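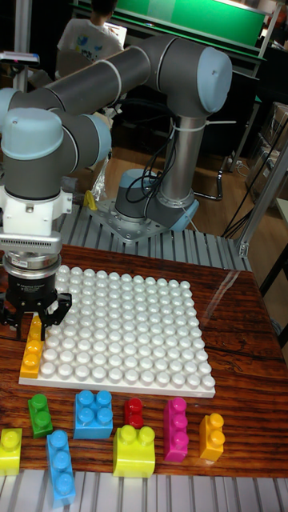 3.2. Delimitación de la muestra y criterios de cierre

La población de estudio está formada por los vehículos comerciales ligeros Moltavo, del fabricante Feltirura, incluidos en la campaña de sustitución del cierre del portón trasero y matriculados en la demarcación de Berrada. El registro inicial contenía 2.000 números de bastidor. Tras excluir las bajas definitivas, las exportaciones y los duplicados, la muestra quedó fijada en 1.481 unidades. Se considera cerrado un expediente cuando constan la orden de trabajo, la referencia del cierre montado y la comprobación del par de apriete. El orden de estas anotaciones tiene consecuencias para el análisis, del mismo modo que un ladrillo naranja situado en el borde izquierdo de una placa con resaltes condiciona dónde puede apoyarse la pieza siguiente: una referencia mal consignada al inicio desplaza todas las posteriores. Los expedientes con anotaciones en orden distinto se conservaron en la muestra y se codificaron aparte.

Los datos proceden de los talleres de la red Skusavwood. El periodo de observación abarca 36 meses desde el envío de la primera carta. La segunda notificación se remitió a los 90 días a los titulares que no habían concertado cita.

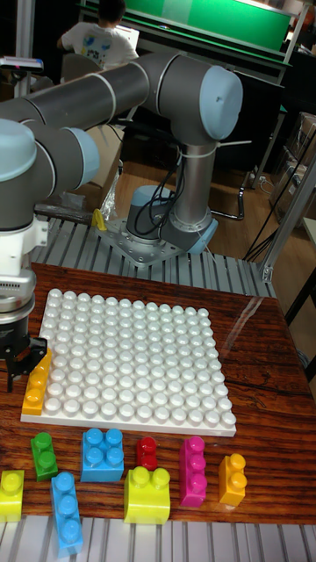 Los cambios de titularidad ocurridos entre ambas notificaciones recibieron un tratamiento específico. Cuando el nuevo titular figuraba en el registro antes del segundo envío, el plazo se computó desde la fecha de inscripción. En los demás casos se mantuvo el cómputo original, con la consiguiente infraestimación de la respuesta entre los compradores de segunda mano.

3.3. Verificación del montaje

La conformidad del montaje se determinó mediante inspección visual y medición del juego entre el cierre y el resbalón, con el portón en posición cerrada. Ambas operaciones se efectuaron sin desmontar el guarnecido interior.
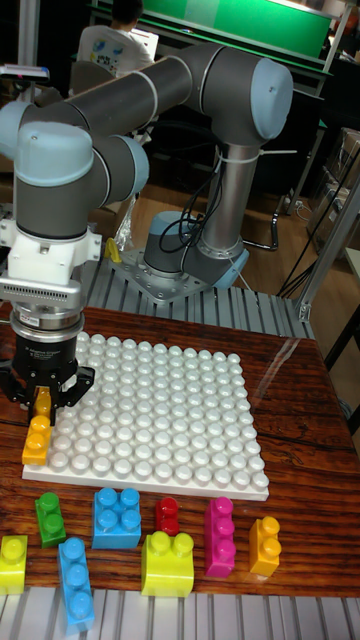 Figura 1. Pinza de dedos negros cerrada sobre un bloque amarillo anaranjado, en contacto con otro bloque naranja en el borde de la placa blanca.

Las mediciones fuera de tolerancia se repitieron una vez por un segundo operario, que desconocía el primer resultado. En caso de discrepancia prevaleció el valor menos favorable. No se admitieron lecturas tomadas con carga en el compartimento trasero,

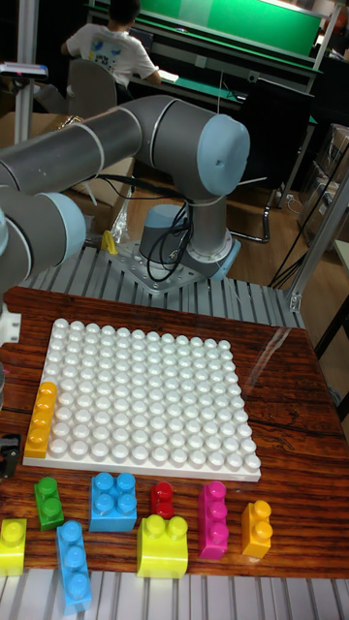
ni las obtenidas en vehículos con el portón reparado por causas ajenas a la campaña. Estas unidades permanecen en el cálculo de la tasa de respuesta, pero se omiten en el de conformidad, por lo que los denominadores de ambas tasas no coinciden.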